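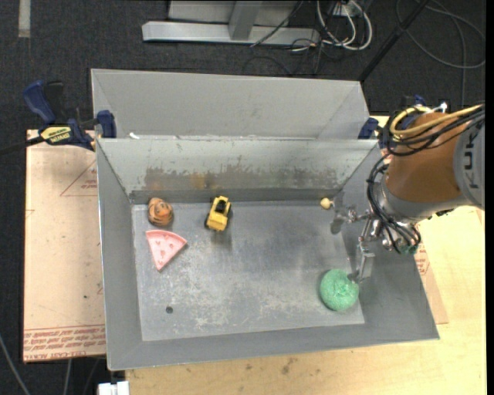 Ginette Vachon reckons the sprint numbers from the Golton camp can't be compared with last season's, as the vests were moved to a new sampling rate over the break and the old thresholds were left in place. She is right about the thresholds.

Notebook > Player tracking > Match load

Wednesday, December 10, 2025

Re-ran the winger and fullback files from the Golton friendly with the high-speed cut-off at the new setting. First pass had flagged 13 sprints for the left winger. Second pass dropped four of them, all short accelerations off a throw-in that never held speed for a full second. Distance totals did not move.

Goalkeeper file excluded. Clock drift between the vest and the match video, cause not found. Fraser has the raw export.

Sample count for the second-half window is 2,041 after filtering. Gap of several seconds just after the restart, centre circle, every vest at once. Suspect the receiver on the grandstand side. Interpolated for total distance, left blank for peak speed. Do not fill it for peak speed.

Repeated-sprint drill: 400 m total per player, standing starts, grass. Josée wants 700 m for the midfield group in January. No objection from me if the rest intervals are lengthened to match, otherwise the last set is measuring fatigue and we already have a test for that.

Heart rate straps: two dropouts, both Zwahlen. Old Nendar straps fine on the same players. Swap and repeat before ordering more.

To do: rename the threshold column, it still says km/h and the values are in metres per second. Ask Xóchitl which substitution times she used, the sheet and the referee's report differ by a minute.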